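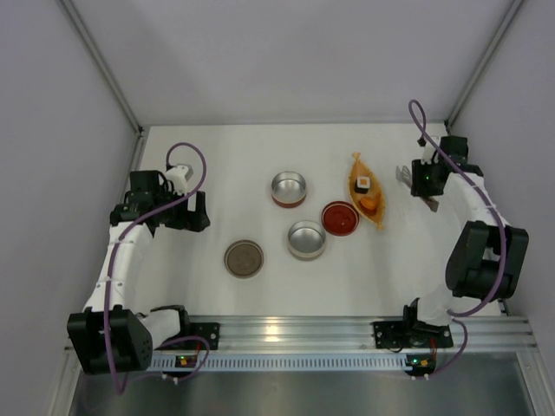 Perla Robles replied to the last report that the subtitle files for the Mathias reunion special should be locked before the trailer goes out, and asked for the remaining work to be set out by episode. The figures below follow that request.

Progress report: Mathias archive and reunion special
Prepared for Varnham by the Forkstead streaming team

1. Restoration
Of the 413 half-hour episodes in the original run, 200 have been rescanned and graded. Seasons one through four are complete. Season five is delayed by faded reels; the color pass on those takes twice as long as planned. The laugh track has been left at its broadcast level throughout.

2. Subtitles
Spanish and Portuguese files are finished for all graded episodes. French is behind by 70 episodes. Janbridge has added a second reviewer and expects to catch up in September.

3. Reunion special
The picture edit is locked at 94 minutes – four over the contracted length. Varnham's approval of the longer cut is still needed. Music clearance is open on two cues, both in the table read. If either is refused, the replacement cue is already mixed.

4. Release
The special is set for 8 p.m. Eastern on the streaming service, with the cable broadcast one hour later. Seasons one and two will be posted the same evening. Later seasons follow at one per month.

5. Budget
Spending is within plan except for reel cleaning. A transfer from the unused travel line is requested – no new money.

Aurelio Ponce
Forkstead

Last updated: August, 4:40 p.m.

Comments (3)

dkw701: Are the season three episodes the full versions or the syndication cuts?

Aurelio Ponce: Full versions. The syndication cuts were not scanned.

marlowe_tv: Please keep the old title cards.

Contact | Copyright Forkstead | Back to top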